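Ticket 2597
Subject: Bag 461 rejected at drop-off, account still shows it as pending
Opened by: Kanini Makori
Site: Clostville
Opened: 13 September 2020
Status: Closed

Our plastic bag went out with the regular pickup and came back marked "rejected, code 4." The account page says "pending" for the same bag. I need to know which one is right, and what code 4 means, because it isn't on the printed sheet we got in April. These are all drink bottles, clear plastic, mixed caps and labels.

Attachments (3) 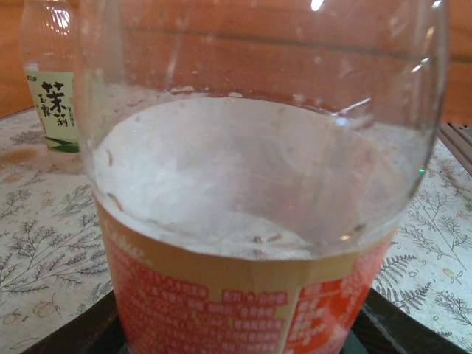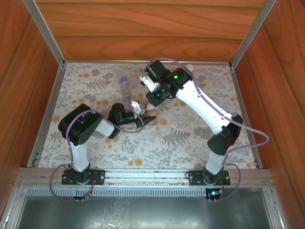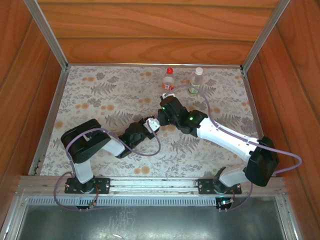

The sheet says clear bottles go in the clear bag, caps on. It says nothing about labels. We have been leaving labels on since we signed up and no bag has come back before this one. If labels are the problem, please say so and I will have people peel them, but some of them are glued all the way around and do not come off without soaking.

Account name is Taltasside, bag service only. We don't use the crate service.

---

Support, first reply

Thanks for the report. Code 4 is "liquid contents." The bag was opened at the Zulport depot and at least one bottle in it still had something in it. Labels are not a reason for rejection under any code. Paper or plastic, full wrap or half, you can leave them on.

Code 4 was added after your sheet was printed. The current sheet has it on the back, under the pickup times. I have asked for a new copy to be sent with your next roll of bags.

I can't see yet why the account page says pending. Can you tell me:

- whether you see "pending" on the main page, the bag history, or both
- whether the tag on the bag was scanned again after it came back
- whether the bag was emptied or is still closed

---

Kanini Makori

Both pages say pending. The tag has not been scanned again. I opened the bag and started going through it.

I have a bottle with a red and orange label, printed in Chinese, that has a whitish liquid in it. That would be a code 4, I assume. I don't know how full a bottle has to be before it counts. Some of the others have a few drops on the inside and I can't get those out without leaving them upside down overnight.

Colored caps: we have red, white and a light purple. Do they need to be separated? A person here was told that only white caps are accepted. I can't find that written down anywhere.

---

Support

A few drops are fine. The rule at the depot is that nothing should pour out when the bottle is turned over. Anything you can pour is a code 4, and milky or sugary drinks are the ones they are strict about, because a leak gets onto the rest of the load. Pour it down the sink, rinse once with tap water, put the cap back on. You don't need to dry it.

Caps can be any color. The white-cap rule belonged to the old contractor, Van Beek, and it ended when the depot changed hands. If you have a poster with the Van Beek name on it, please take it down.

On the status: when a bag is rejected, the driver scans the tag at the depot and again at your door. The first scan is there. The second is missing, so the system is still waiting for it. I can close it by hand, but then the tag can't be reused and you would lose the credit for that bag. If you would like to keep the tag, put it back on the bag once it is sorted and leave it out with the next pickup. The next scan should clear the old status.

---

Kanini Makori

I'd like to keep the tag. The poster was behind the door and it did say Van Beek. It's gone now.

Rinsed everything and rebagged. I ended up with 2 bags because the bottles take more space with the caps on. The second one has a new tag. Please don't merge them.

Is there any way to get an email when a bag is rejected? I only found out when I saw it by the gate.

---

Support

They won't be merged. Email notices are under Settings, then Pickups, then "Tell me about problems." It is off by default. I have left it off on your account so you can choose the address.

---

Kanini Makori

Notices are on. Bag 461 was collected and the history now says "accepted." The new bag says "accepted" too. The credit for 461 has come through, the other one hasn't yet.

---

Support

Credit for a new tag posts at the end of the billing period. If it isn't on your next statement, reply to this ticket and it will reopen. Closing.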